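Kitchen tips, November: can a machine put the dishes away yet?

Every few weeks somebody asks me if it's time to stop scrubbing and wait for the robots. My short answer is keep your sponge. The long answer takes in range hoods, cabinet pulls and a lot of paper towels, so get comfortable!

Start at the stove. Wiping around a pot is easy for you and me (lift, swipe, put it back) and hard for an arm that has to work out where the lid knob is first. Clear the range before you ask anything, human or machine, to clean it.
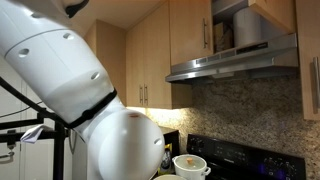 *Arm at the range, white lidded pot on the stove side.*

Doors are the next headache. A person nudges one open with an elbow and forgets about it, but a machine has to remember that the door is now sticking out into its way. My tip works for kids too — open one door, finish the job, close it, then go on to the next.
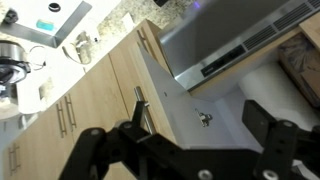 Bar handles help a lot. If you're picking hardware, go for a plain bar with enough room behind it for your fingers in winter gloves. Round knobs look sweet but they're slippery with dish soap on your hands, and I'd guess a gripper likes them even less.

For upper shelves, stack cups low and keep the stacks apart. Paper towels can live up there as well, with one roll down by the sink where you'll use it.
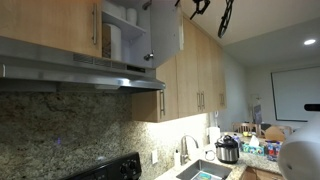 Morenike Usman wrote in to say she'd settle for a robot that only wiped the counter, as long as it moved the tissue box first and didn't just go around it. She gives it 5 more years. I said two, but I'm an optimist (and I hate wiping counters).

Drawers are where I'd put my money. Pull straight, don't yank, and wipe the handle while you're there — the back side too, where the grease hides.

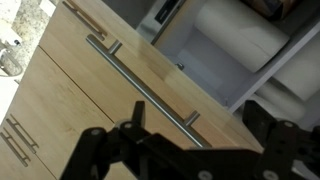
*Long bar pull on a wide drawer, gripper fingers open around its lower end.*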